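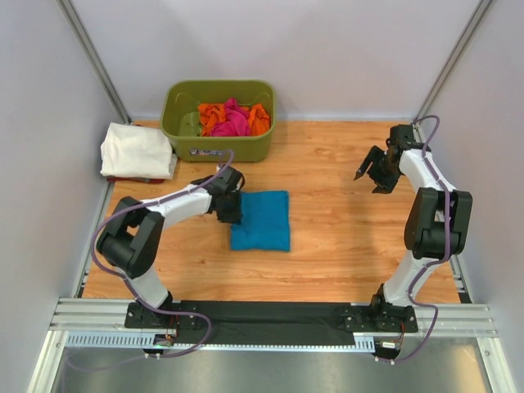 Blue cloth on the wooden table, folded into a rough square.

Aug 10, 2020. A thread about clothes, and how I stopped buying them. It is now 507 days since my last purchase, socks included. Several of you asked me how it is going, so I will try to answer in order.

First, the reason. I moved to Flandale with two big suitcases and I had to carry them up to the top floor. On the stairs I was asking myself what was in there. Mostly jumpers which I did not like.

I also looked at my bank statements for the year before. I had spent 2,778 on clothes and shoes. I do not earn very much, so this number made me a little ashamed. I wrote it on a paper and put it inside the wardrobe door.

The rules are simple. Nothing new and nothing second-hand. Gifts are allowed, but I must not ask for them. Repairs are allowed, and I may pay for them.

The first winter was the difficult part. In December the zip of my coat broke, and a new zip at the repair shop on Brennan Road cost 22. I found it expensive, but the coat is warm and the new zip moves better than the old one did.

I learned to darn from a library book. My first heel was so thick that I could feel it in the shoe all day. I did it again with thinner wool and fewer rows, and now I can forget it is there.
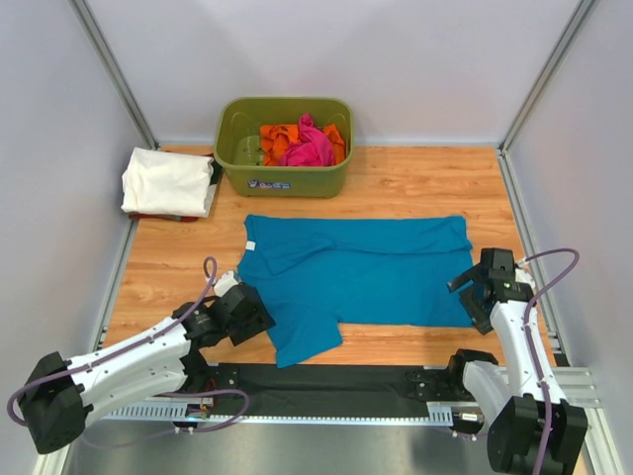 T-shirts are what I worry about most. They become thin under the arms, and a patch there is not comfortable. What helps me is to wash them at 30, inside out, and never put them in the dryer. I dry them on the balcony but not in full sun.

I changed the washing powder too. I was using Hadance, which smells very nice, but I was putting in double the amount they write on the box. With the correct amount the towels became soft again.

Hard things: weddings. I wore the same green dress to both weddings last summer, with the same people at both. One aunt noticed. She said she likes the colour.

Also hard: the newsletters. Bistuner was sending me 4 messages a week, always "last chance". I have unsubscribed and I do not miss them.

Shoes are the next problem. My walking shoes let the water in at the left toe, and the cobbler thinks he can glue them one more time. If he cannot, I will have to stop the count there.

Tomorrow I will write about buttons. If you know a good thread for heavy coats, please tell me the thickness, as I always buy the wrong one.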